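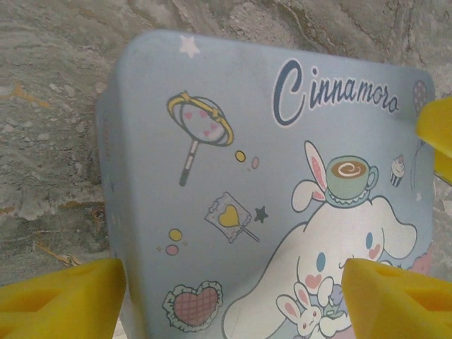

Rhun Parry's view was that the planner should never have been allowed to talk to the grasp scorer directly, and he had put it in the review log at version 14 with a line under it. A planner that can see the scores, he wrote, will wait for a better one.

Garedus had waited. On trial 122 it held both arms above the floor for 200 seconds, replanning at every tick. No fault was raised. Each new plan was slightly cheaper than the last, and each was dropped before the first waypoint.

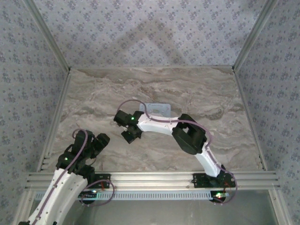
She read the trace from the top. The collision checker, Sorken, returned clear every time. The time budget was set in the config but never passed to the inner loop, so the loop had no idea it was late. She added the argument, ran the tests and got one failure, in a file last changed in June.
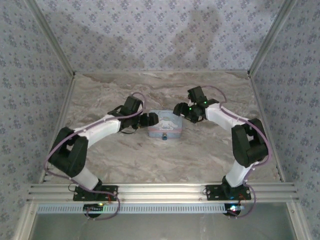 The failing test expected the arms to agree on an order. Under the old code the left always yielded. Under hers, whichever plan finished first took the lead, and the other was given what was left of the space - fine on paper, except that the lock was released before the gripper state had been written.

She moved one line and set the trials going again.
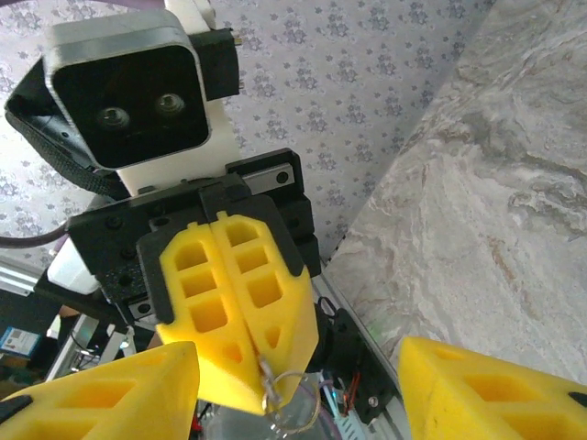 Handover was the part of Garedus she had written herself, and the part she trusted least. The receiving arm had to believe the other arm's report of what it held. For something the size of a wire ring, pinched at the very tips of the yellow fingers, the width reading was close to that of an empty grip, and Sorken treated the two as equal. She set the threshold to 47 counts, noted it in the log beneath Rhun's underlined sentence, and started the next run.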